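From: Ruba Rizk
To: Uvudance members list
Subject: Re: Supper before the August social

Pantelis Psarras wrote:
> Do we still want to feed everyone before the dancing starts?
> Last year we ran late and the band sat waiting. I'd be
> happy with chips and lemonade, but I'll go with the group.

Dear Pantelis and all,

Oh, please let's keep the supper! I know it ran long, and I know the band was very patient with us, but half the fun for me is sitting down next to somebody I've only ever waltzed past. We had over 60 people last year and I think I talked to every one of them (my feet were grateful for the rest, too).

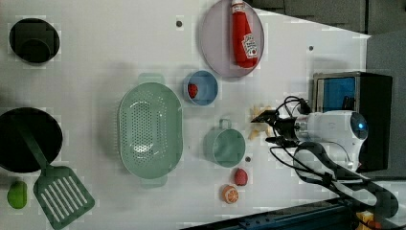 What I'd suggest is doors at 4, food straight away, and the first dance called at 8, which gives the slow eaters plenty of time, and I say that as one of them. Let's keep the menu easy this time: burgers, a big salad and plenty of fries, with the ketchup set out on a plate like the red bottle in the picture, so the drips don't end up on the good tablecloths again. I'm still scrubbing at one of them!

Could someone with a bigger car than mine pick up the folding chairs? And if you have a favorite tune for the last waltz, send it to me and I'll pass the list along to the band.

Warmly,
Ruba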